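Pre-Purchase Inspection Checklist – Bin Picking Station, Pratstead Site
Completed by: Hashini Mollah
Reviewed by: Wayne Hawthorne
Status: comments added June, second round

Purpose: to record what has to be bought, replaced or left alone before the equipment request goes in. Items marked BUY go on the request. Items marked HOLD wait for the next budget round.

1. Guarding and access
Is the work area marked off? NO
Are walkways clear of cables? NO
Comment (H.M.): Floor tape is cheap and can come out of supplies. Cable covers are a BUY. The Orkach quote covers 48 feet, enough for the run to the wall and the cross run behind the table. Do not order the narrow type, the hose bundle will not fit under it.

2. Emergency stop
Stop reachable from the operator's side? YES
Stop reachable from the far side? NO
Comment (W.H.): Second stop station, BUY. This one is not up for trade against anything else on the list.
Comment (H.M.): Agreed. Moved to line 1 of the request.

3. Teach pendants
Does each pendant have a hook or holder? NO
Comment (H.M.): Pendants get put down on the carpet. Two brackets with cable hangers, BUY. Evaristo De Luca wants them at elbow height on the operator's side.

4. Power
Power strips fixed off the floor? NO
Comment (Selvaraj Saha): I would not buy another strip. Have an electrician add outlets at table height and retire the strips. Need a price before this can be BUY or HOLD.

5. Arm and gripper
Hoses free of kinks and rubbing through full travel? CHECK AGAIN
Spare gripper parts on the shelf? NO
Comment (S.S.): The cream-yellow hose makes a tight loop next to the joint cover. Ask for a longer hose and a proper guide – Kumarasinghe sells both as a kit. BUY one kit. Spare fingers and fittings, BUY one set. A second full gripper is HOLD.

6. Bin and fixtures
Bin fixed to the table by bolts or brackets? NO
Inclined panel permanently mounted? NO
Floor of bin free of wear that could affect picking? NO
Test items suited to the work planned? PARTLY
Comment (H.M.): A spring clamp on each side is fine for trying things out. For daily running we need a mounting plate and a bolted panel. The floor is scuffed and scratched, and the panel is reflective, so price a matte liner with it. The Clitum offer for plate, panel and liner is $1,206 before freight. BUY. The soft cloth item, the small can and the faceted blocks can stay in the test set, but add some flat packs.
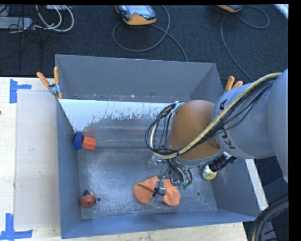 7. Budget sign-off
Request total agreed with Chathurika Samarakoon? OPEN
Training hours included? NO
Comment (Chathurika Samarakoon): Please add 31 hours of operator training as its own line. Last time it was buried in installation and got cut. I also need the electrician's price from item 4 before I can sign.
Comment (W.H.): Training line added. Item 4 still open – Selvaraj to send the price.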